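Robotik-AG: Greifer rutscht beim Korb-Einräumen
Juni, 16:40 Uhr -- gestartet von Nélida Bravo

nelida_bravo schrieb:
Hallo zusammen, ich betreue bei uns die Robotik-AG und wir hängen gerade ein bisschen fest. Aufgabe fürs Sommerprojekt »Wundero«: Kleinkram vom Tisch in einen Plastikkorb räumen, zwei Greifer gleichzeitig. Wir führen die Dinger von Hand und nehmen dabei auf, 72 Durchgänge haben wir schon. Schachteln gehen super, aber bei den Wollknäueln wird es zäh -- die Kids drücken viel zu fest zu und kriegen sie dann nicht mehr sauber los. Wie macht ihr das?

haberkorn_k schrieb:
72 ist nix. Wir haben in Skindmont unter 400 gar nicht erst angefangen zu trainieren. Erst mehr aufnehmen, dann jammern ;-)

onoro9 schrieb:
Seh ich komplett anders. 400 schlampige Durchgänge bringen dir 400-mal denselben Fehler bei. Ich hab mit meiner Gruppe die schlechten rausgeworfen und danach lief es deutlich ruhiger. Und nehmt mal nur Wolle, eine Woche lang, ohne Schachteln dazwischen.

haberkorn_k schrieb:
Eine Woche nur Wolle, da laufen dir die Siebtklässler weg. Bei mir wären nach 2 Stunden alle am Handy gewesen.

nelida_bravo schrieb:
Haha, ja, das fürchte ich auch! Ich probier's mal gemischt: erst aussortieren, dann Wolle und Schachteln im Wechsel. Den Korb halten wir übrigens mit dem zweiten Greifer am Rand fest, sonst wandert er uns über den Tisch.

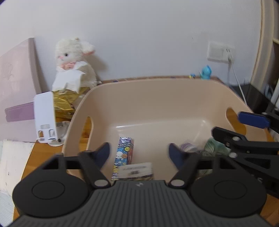 Ach so, und falls jemand eine gute Vorlage für das Protokollblatt hat -- gerne her damit, unseres ist ein Chaos. Ich melde mich, wenn wir die nächste Runde durchhaben.

Ähnliche Themen
Weiche Gegenstände greifen, welche Fingerpads?
Wie viele Aufnahmen pro Aufgabe?
AG-Stunde mit 9 Kindern und nur einem Greiferpaar
Protokollblatt für Schülerprojekte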